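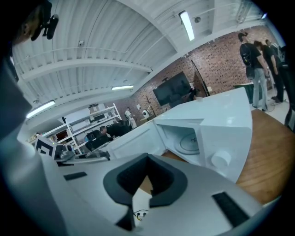 It's always the fingers, Killian Baudry told me on my first evening at Porik. You can get the electronics right and the software right, and then you'll spend the whole winter on the fingers.

I laughed, because I'd walked in with a bag of printed parts and a very firm idea that I'd be finished by October. I'm writing this well past October. I have a drawer at home with nothing in it but fingers.

Let me back up. The project is called Flokwood, and the idea is one I'd been carrying around for ages: I wanted a robot arm that could do small, dull kitchen jobs. Nothing glamorous. Put the cup in the microwave, shut the door, turn the knob, get the cup out again. I'd built a little desktop arm the year before and spent weeks writing out every single motion by hand, and if you moved the cup a couple of inches the whole thing fell to pieces. It would close its claw on thin air with total confidence and then carefully deliver the thin air to its destination. I still have a soft spot for that arm, but I never want to program a motion by hand again.

The other way to go is to teach by showing. You build a gripper you can hold in your own hand, put a camera on it, and do the job yourself over and over while it records. Then you put a matching gripper on the arm and train it on what you did. The camera sees close to the same thing in both cases, so the arm has something to go on. Plenty of people in labs do this with gear that costs more than my car. I wanted to find out how far you could get in a shared shop, evenings only, with parts I could print or buy or beg.

## Body first, and it was too big

My first body was a monster. I'd drawn it around a battery I already owned (never do this!) and it came off the printer looking like a steam iron. It was also heavy enough that after ten minutes my wrist would start drooping, and the recordings drooped right along with it. Regula Mösli picked it up, held it straight out for a bit, put it down, and asked me if I was planning to train the arm to be tired.

So the battery moved off the gripper and onto a belt, and the body went down to a light gray shell with a flat top. It's still chunky. You can't really avoid that if you want a hand and a trigger and a set of moving jaws all in one lump, and the camera looks down over the front of it, so the gripper takes up a big slice of every recording. I used to think that was a flaw. I'd tip the camera up to get more room in, and the recordings looked lovely, and the training went badly, since the arm couldn't see its own fingertips at the moment it needed them most. Tip it back down, live with all that gray, and things improve.

The wide lens took some getting used to as well. Everything bends. The brick wall at Porik curves like the inside of a barrel, and the microwave leans as if the table had a limp. Your eyes adjust after a few evenings. The software doesn't care at all, as long as you calibrate it properly, which I skipped the first time and regretted for the better part of a month.

## The drawer of fingers

Okay, fingers. Killian was right and I've told him so.

Version one was bare printed plastic, and it held things about as well as two rulers would. Version two had foam tape on it, and foam tape is wonderful for exactly as long as it takes to get a bit of grease on it. After that I went through a phase of ribbed fingers, a phase of hollow bendy fingers that curled around whatever they touched, and one truly awful phase when I tried casting my own silicone in Regula's kitchen molds. The silicone came out with bubbles in it. The molds have not been discussed since.

The bendy ones were the most fun, and I'd still recommend them if you're picking up fruit. They were terrible on the microwave door, though. You'd hook the edge and pull, and the finger would stretch, and stretch, and then let go with a slap. Doors want something stiffer. Knobs want something stiff with a bit of give on the surface, and a cup handle wants something narrow. Every time I fixed one of the three I broke another.

What I've settled on for now is dark rubber over a stiff core, with a V cut into it. A V is an old machinist's trick for holding anything round, and it works on cups for the same reason it works on pipe. The round thing slides to the middle all by itself. Gion Hubmann suggested it to me over coffee, drew it on the back of a receipt from Ledholm, and then acted surprised when I went and built it that same night. I've kept the receipt.

(If you're making your own: round the inside bottom of the V very slightly. Mine were sharp at first and they kept tearing there.)

## The kitchen that isn't one

We set up the practice kitchen on a wooden table out on the main floor, and I do mean the main floor. There's shelving behind it, desks where people are trying to get their own work done, and folks wandering past with backpacks on. I'd asked for a quiet corner. Flurina Gruber, who keeps the floor plan, wouldn't give me one, and at the time I was a bit sore about it.

Now I think she did me a huge favor. My old arm had lived in a spare bedroom with the blinds down, and it only worked in a spare bedroom with the blinds down. Out here the background changes all the time. People stand up, chairs move, somebody leaves a box out. If you collect all your examples in front of a blank wall, the arm learns the blank wall, and then it panics the first time anyone walks by in a bright sweater.

The microwave itself is a plain white one with a knob, and I went looking for a knob on purpose. I could have made life easier with a push-button model. But a knob means you have to grip, and twist, and let go without dragging the whole oven along with you, and I figured if we could manage that, then we could manage most of what's in my actual apartment.

There's also a square black-and-white marker standing nearby, the kind that looks like a chunky crossword. The tracking software uses it to work out where the gripper is. It has to stay put! I've taped it, clamped it, and written a very polite note about it, and it still goes for a walk now and then when somebody needs the space. If your tracks suddenly look as though you performed the whole job from inside the ceiling, go check your marker before you touch the code.

## Doing it again and again

I thought I'd enjoy the recording part. Cup in, door shut, knob, door open, cup out. How bad could it be?

My first real batch was 141 runs, and I did them over a few evenings with a podcast going. I trained on those, put the matching gripper on the arm, and stood there with my hand over the stop button like somebody waiting for toast. It got the door. It got the door beautifully, every time I asked! It went for the cup and missed by the width of a thumb, and then it sat there making tiny nervous movements next to it.

Corina Leitner looked through my runs and spotted the trouble in no time. I'd done them all the same way. Same approach, same wrist angle, same side of the table, and always at the same pace, because I'd been half listening to a show about shipwrecks. I was copying myself. The arm had learned one single path to the cup, and once it drifted off that path it had no idea how to get back on.

So she made me do bad ones. Come in too high and correct. Bump the door and recover. Start from the wrong side, start low, start with the door only partly open. She had other people take turns too, and that helped more than anything, as no two people open a microwave alike. Gion yanks. Regula sort of eases it open with the side of the gripper, which I would never have thought of, and the arm now does it her way about as often as mine. It's a strange feeling to watch a machine and recognize somebody's manners in it.

We're at 1112 runs as I write. Corina wants 3000 before she'll call it a proper set. I've asked her if she'd settle for less and she hasn't answered.

## Cables, and where it stands

If you'd asked me a year ago what breaks on a project like this, I'd have said motors. It's cables. The thin ones running down to the jaws get flexed on every squeeze, and they die quietly. You get a run that looks fine and has no jaw data in it whatsoever. I lost an entire evening to that. Now I leave a generous loop of slack, and I check the jaw signal before every session by squeezing the trigger a few times and watching the line jump. It makes for a messy little tangle underneath, and I've stopped trying to make it pretty.

The arm can do the whole job these days, on a good night. Door, cup, door, knob. The knob is still the shaky part. It'll turn it, but it sometimes holds on a beat too long and nudges the oven sideways, and a few nudges later the next attempt starts from a spot it doesn't much like. I have a thought about adding a softer layer right at the tips, and Killian has a thought about leaving the tips alone and recording slower releases.

We're going to try his first. I've printed mine anyway.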